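About Me and Pellilstead Reads
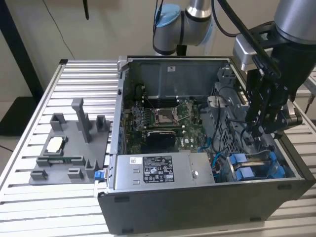

An open computer tower on the workbench.

Hi, and welcome! I'm Toshio Tsuji, and Pellilstead Reads is where I write about Christian fiction, mostly suspense, mysteries and the odd historical saga when my wife hides the thrillers. If you came over from the church newsletter, hello again. If you came from a search engine looking for one particular book, try the index first and come back to me when you've got a minute.

I started reviewing because of a box of paperbacks. A lady at our old church was moving to be near her grandkids and asked if I'd take her novels off her hands (she knew I read on the train). There were 60 of them, nearly all suspense, and I figured I'd keep three or four and pass the rest along. I read every one. I kept notes on index cards so I wouldn't mix up the detectives, and my daughter finally said, Dad, you should type these up. So I did, very slowly, with two fingers.

As of 15 May 2008 there are 334 reviews on the site. The cards are still in a shoebox and I still write one for every book before I type anything. It keeps me short, which I need!

What I review

Mostly novels with faith somewhere in the bones of the story. I like it best when the characters pray the way people I know pray, which is to say badly, in the car, halfway through something else. I don't need a conversion scene in the last chapter. I do like a plot that plays fair, and I will grumble for a whole paragraph if the killer turns out to be somebody we met on page 290.

I read series in order whenever I can get them. My favorite for years has been the Mussa books, all set in a little harbor town with far too many murders for its size, and if you've never tried them start with the first one, please, because the second gives away the ending before you've found your bookmark. I've also covered the whole Brurkard family saga, the longest volume of which runs 1,244 pages. I took it on vacation and it was most of my vacation. I thought the middle sagged and I said so, and I've had more email about that review than any other. Some of you love Aunt Hester a great deal. I've reread her chapters since then and I'll give you the wedding scene, but I'm not budging on the sheep.

I don't review devotionals or Bible studies. There are people far better trained than I am for that. I also skip romance, mainly because my sister-in-law reads it faster than I ever could, and she contributes a roundup every December which a lot of you seem to wait for.

How I rate books

No stars. I tried stars and gave everything four. Now each review ends with a line saying who I'd hand the book to: my mother, my teenage nephew, the fellows in the Tuesday group (we moved to another evening ages ago and kept the name), or nobody in particular. I also put in a note on content, so if there's violence, a lost child, an illness or anything else that might catch a reader at a bad time, you'll find it there without spoilers.

Where the books come from

I buy most of them, or borrow them from the library. Skastby, a small press that does suspense and a bit of young adult, sends me advance copies now and then, and I always say so at the top of the review. They have never asked me to change a word, even the time I called one of their heroes a wet sock. If you're an author and want to send me something, write first. I read about the book before I say yes and I can't promise a date. I also can't promise to like it.

The lending shelf

If you live nearby, you're welcome to borrow. There are 150 books on the lending shelf in our front hall and you don't need to sign anything. Write your name on the pad, take two or three, bring them back when you're done. Large print is on the bottom row. Paperbacks with a blue dot are the scary ones.

Getting in touch

Use the contact form, or leave a comment under any review. I read them all and answer most, usually late in the evening with a cup of tea going cold beside me. Tell me what you're reading! I've found some of my best books that way, including the entire Mussa series. And if you spot a typo let me know. My daughter used to catch them for me but she's off at college now.

Toshio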